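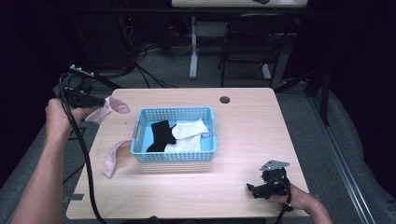 A place for every pair

Household Matters

The odd sock remains one of the most common complaints in shared laundries. At Baklow House, a residence of 259 rooms, the housekeeping service has revised its guidance on small items, and the new advice applies equally well at home.

Piyumi Matubbar, who oversees the service, recommends that socks be kept apart from larger garments from the moment they leave the dryer. They should be turned the right way out and laid flat on a clear table, with dark and pale colours separated before any pairing begins. A shallow basket is preferred to a deep one — small items are easily missed at the bottom of a tall hamper.

Residents are asked to fold each pair once at the ankle. Rolling the cuffs together is discouraged, as it stretches the elastic. Single socks may be held for up to six weeks in the drawer beside the linen room, which is cleared on the last Sunday of that period.

The revised guidance is available from the Ornell Street reception desk.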